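About the Clorbridge Workshop

Reading time: 1 minute

Clorbridge is a shared workshop with 38 members. Since May we have been building a two-arm handling cell for soft, awkward goods. The cell is called Lestulitz, after the street our first shed stood on.

Each arm bolts to its own base. Cabling is tied along the links so it can be replaced without stripping a joint. Brackets on the grippers are our own design and have been revised 19 times.
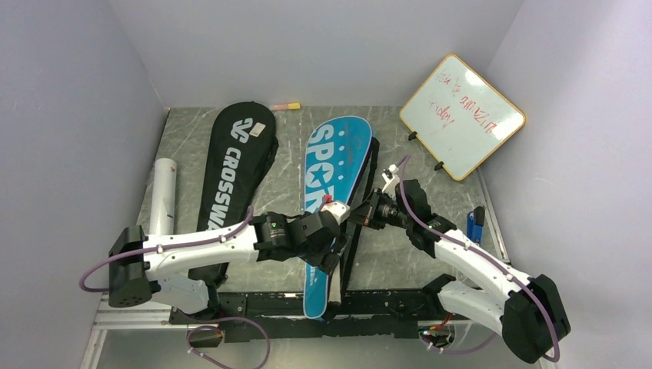

Bags are the current test load. They sag, slide and catch on the fingers — rigid boxes never gave us that trouble. Build hours are logged by the members and stood at 1,181 at the last tally.

The control code was started by the Khúc group and is kept on the workshop server. Members may copy it. Visitors are welcome on open nights; closed shoes are required.

Last updated: 21/01/2022

Contact | © Clorbridge Workshop | Back to top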